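Plastic carrier bag

A plastic carrier bag is a light bag made from thin plastic film, given or sold to shoppers for taking goods home. Most are made from polyethylene, in either a high-density or a low-density grade. High-density film is thin, stiff and noisy when handled; low-density film is thicker, softer and usually glossier.

Manufacture

Pellets of polyethylene are melted and forced through a ring-shaped die. Air blown through the middle of the ring stretches the melt into a tall bubble, which cools, is pressed flat and is wound on to a roll. Colour is added with the pellets before melting. The flat tube is then sealed across, cut to length and punched to form the handles. The Sallcombe works, which opened with 17 staff, made bags with a film thickness of 40 micrometres.

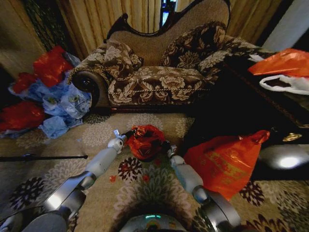

A red plastic bag with a knotted handle, on a patterned carpet.

Types

The vest bag has two loops cut from the same film as the body, with folded sides that open out under load. The patch-handle bag has a single punched slot, strengthened by a second layer of film — this type is common in clothes shops. Bin liners are made by the same process but often have no handles.

Reuse and disposal

Carrier bags are often kept for storage or used to line small bins. Loose film can wrap around the rollers of sorting machines, and many councils do not accept it with household recycling. A collection point at Brernwood took in 3,814 bags in its first February, of which 70 per cent were clean enough to be baled.

See also: Bin liner; Blown film; Paper bag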